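Rillel staff day — my notes, dont read out word for word

Open with Zislow packing line. 8 of us on a shift, lifting, bending, same toy all day. Then the arms.

What changed: less lifting, more watching. Sinéad's point — watching is tiring too. Pause here.
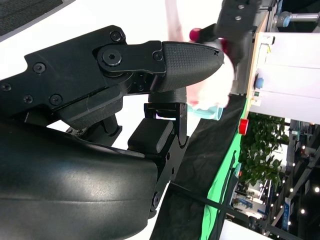 Gripper close up, textured pad on the fingertip

Pads = someone's job now. Faisal checks them every 1000 picks, writes it on the sheet. Wasn't in his contract in September. Is now, with the pay. Say that bit slowly.

Soft things are hard work for a gripper. Plush toy, plate, mug all on one table — people do this without thinking, so ask who in the room has tried to write it down. Hui-mei did, 1142 lines of notes, teh best training we've got.
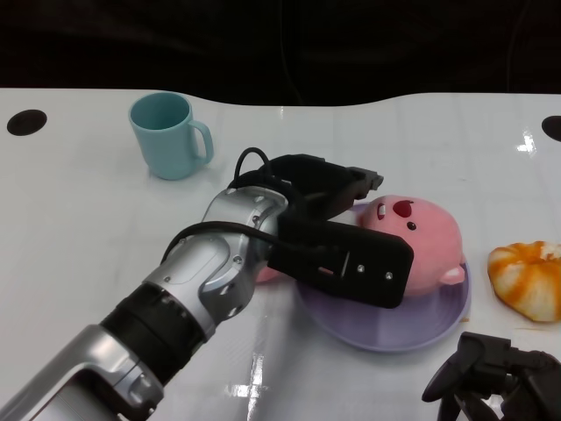 Questions they will ask
Jobs — straight answer, no cuts, two moved to Mak.
Who stops the arm? Anyone.
Breaks — still arguing, Kwan-ho has the rota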